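Pastholm Household Words

A word list of everyday home and laundry talk, with notes on where each word was heard

Read me first

Hello, and thank you for downloading this. Pastholm Household Words is a collection of the words people use at home for washing, folding, mending and putting away, gathered in and near Pastholm by me, Florêncio Sampaio, over rather more evenings than I had planned. It began as a page at the back of my aunt's recipe book and grew into a spreadsheet, and after a while the spreadsheet needed a page of its own to explain it, so you are reading that now.

Version 2, last changed 03/05/2025.

What you get

There are four files in the folder. words.csv is the main one and probably all you need. speakers.csv says which street or village a word came from and the speaker's age to the nearest ten years, with no names at all. sources.txt lists the letters and shop notices I read. changes.txt is my diary of corrections, and I'm afraid it does wander a bit (there is a long passage on airing cupboards that I couldn't bring myself to cut).

Each line of words.csv has the word, its spelling as the speaker preferred it, a plain meaning, a sentence in which it was used, and a column called "doubt". Please do read the doubt column! A "y" means I only heard the word from one family, and families do make words up.
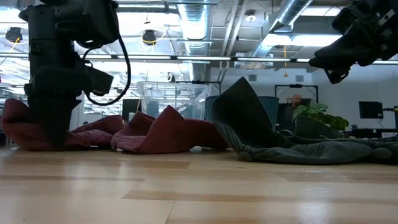
Spelling gave me the most trouble. People in Coşkun Terrace write "scrumple" for anything put away unfolded, while up the hill it is "scrimple", and both sides were quite firm with me. I have kept both as separate entries and joined them with the "see also" column. Please don't merge them if you pass the list on.

How the words were gathered

Mostly by sitting in kitchens. I talked with about 30 people, some of them more than once, and wrote the words down by hand before typing them up in Grirel, the little table program I use for everything. Grirel saves dates in a peculiar way, so if the "heard" column looks odd in your own software, open it as plain text and it should come right.

What it isn't good for

The list leans heavily towards older speakers and towards people who like a chat. Please don't use it to work out how common a word is. Two whole streets in Damidier are missing as well, and I hope to get round them in July if the knees allow.

Using it

You may copy it, print it, teach with it or build a crossword out of it. I'd be glad of a mention, and gladder still of a letter if you know a word I've missed. Corrections are best sent one word at a time, with the sentence you heard it in and the place you heard it.

Still to do: the names for pegs, and sorting out "tiddle cloth", which has three meanings at present and may yet pick up another.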